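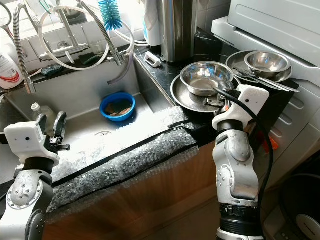 Split data from the 5,000 m at the Horrocks indoor meet in March is up. A few notes on pacing, mostly for people who coach the distance.

The track is 200 m, banked, so 25 laps. Timing was by chip mat at the finish line only. Anyone quoting 100 m splits from this race got them from video.

The Uneck runner went through the first kilometer 5 seconds faster than the Nikow pair. By 3,000 m that gap was gone. The laps in between drift slower by a few tenths each, with no single bad one.

That kind of fade is easy to miss from trackside. A lap that is three tenths slow looks fine on a hand watch. Ten of them in a row cost three seconds, and that is before the runner starts to tighten up.

Nikow's lead runner did the reverse. Very flat through 4,000 m, then a last kilometer that was the fastest of the race. Stride rate from video was 11 steps per minute higher on the final lap than at halfway. Stride length barely changed.

On passing: moving out to lane two on a bend adds distance. If you run one meter wide for a full lap, the two bends together cost you a bit over six meters. The banking doesn't change that much. The Serkus runner passed on the bends four times and gave away ground each time.

Asked in replies whether flat pacing is always best. For time, close to it. For place, no — a slow pack with one strong kicker in it rewards the kicker, and everyone else should have gone earlier.

Another question was about shoes. I don't have shoe data for this field, so I left it out.

Correction to the second sheet: I had the Serkus runner's lap 14 and lap 15 swapped. Totals were right, the lap chart was wrong. Fixed now. If you downloaded it before 9 p.m., get it again.

Next up is the 3,000 m from the same meet. Fifteen laps, bigger field, and two runners share a chip ID in the raw file — so that one will take longer to clean.

336 likes · 143 shares · 11 comments

Filed under: Track & Field, Distance, Race Data

Contact | Terms | Back to top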